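Student Projects > Robotics Club > Reports to Sponsors

Handheld Gripper Project: Progress Report, June

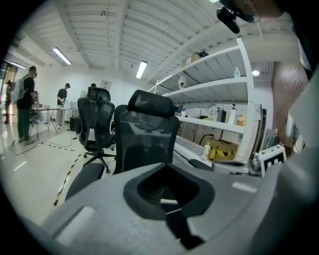
Project room, with the handheld gripper in front and club members at the tables on the left.

Prepared by Negin Mohammadi, faculty adviser, for the Khattak student project grant

You asked for a report that separates what the students have done from what they say they are about to do. I have tried to write that one. The students wrote their own summary for the club page, and it is more cheerful than mine. I'd read both and put your money on a point somewhat closer to this one.

Where the project stands

The grant pays for one thing: a set of recordings of everyday shelf and table tasks, made by students carrying a handheld gripper, and a small model trained on them that can run on the club's arm. The proposal promised 3,000 usable recordings by the end of the school year. The club has 1,476. That is just under half, and I don't think the shortfall is a scheduling accident.

The word "usable" did a lot of work in the proposal and very little in the first two months. Students counted anything that saved to disk. When I asked them to go back and apply the rules they had written themselves, a large part of the early material was thrown out. Some recordings stopped before the object was put down. In others the tracking drifted so far that the gripper seemed to pass through the shelf. The count above is what survived, and I checked a sample of it against the video before putting it in this report. The sample held up, apart from a few task names typed wrong.

Tracking

The students describe tracking as solved. I would say it is better. They moved the marker blocks, re-did the calibration and wrote a start-up check that refuses to record if the position is off. The check is a decent piece of work and was done mostly by two second-year students who had never written anything of the kind. It catches a bad start. It doesn't catch a good start that goes bad halfway through, and those are the recordings that cost us the most time, as someone has to watch them to find out.

I asked for a test in which the gripper is carried along a fixed path and returned to the same spot, once at the beginning of a session and once at the end. It has been done for three sessions so far. Two came back fine and one did not, and the club has no explanation for the one. Until it does, I would not repeat the word "solved" to your board.

The model

There is a demonstration video on the club page in which the arm picks up a bottle and sets it on a shelf. It is a real video and the arm was not being steered. It was also the best attempt of an afternoon, with the bottle started from a spot the model had seen many times. When we moved the bottle a hand's width to the side, the arm went confidently to the old spot and closed on air. The students know this. I would like them to put it under the video, and have said so.

Part of the trouble is that the recordings look alike. The same few people did most of the collecting, at the same height and speed, with the same objects in the same places. The team's instinct is to collect more. Mine is that another thousand recordings of this sort will buy very little, and that a smaller number with the objects moved and the order changed would teach us something either way.

Software and suppliers

The club switched to Prorkus for sorting and labeling. It took longer to set up than the team allowed for, and one student spent most of a break converting old files. It is now the part of the project I worry about least. Labels are consistent and a bad recording can be found again.

Flastside, the club's own training code, is in poorer shape. Only one student fully understands it, and he graduates. I have asked for written instructions that a new member can follow without calling him. The first draft was a page long and assumed everything. A second is promised.

The Jevow competition entry is on hold. The students wanted to submit in June and I said no, which was not a popular decision. The entry form asks for results on objects the model has not seen before, and we don't have any worth sending.

Money

$2,000 of the equipment line is unspent. The team has asked to use it for a second gripper so two people can collect at once. I'm not convinced. The gripper we own sat idle for long stretches in spring while people waited for someone to review recordings, and a second one would fill the review pile faster. I would hold the money until the pile is cleared. If you disagree, the students have a quote ready and would be glad to hear from you.

What has gone well

Attendance has stayed steady through exams, which I did not expect. The students keep a proper log now, including the bad sessions, and arguments about what happened are shorter as a result. Several of them have become good at saying which recordings are poor and why. Whether or not the target is met, that is a skill they lacked in the fall.

Next period

The club will finish the review pile before any new collecting starts. After that, it will collect with objects and starting positions changed according to a written list, and every session will have the return-to-start test at both ends. The model will be tried on bottle positions it hasn't seen, and all attempts will be reported, including the failures.

I would ask you to agree to a lower target. The original number was chosen because it sounded reasonable in a proposal, and I signed off on it, so that one is on me as much as on the team. I'll send a suggested figure once the review is finished and we know how many recordings we lose.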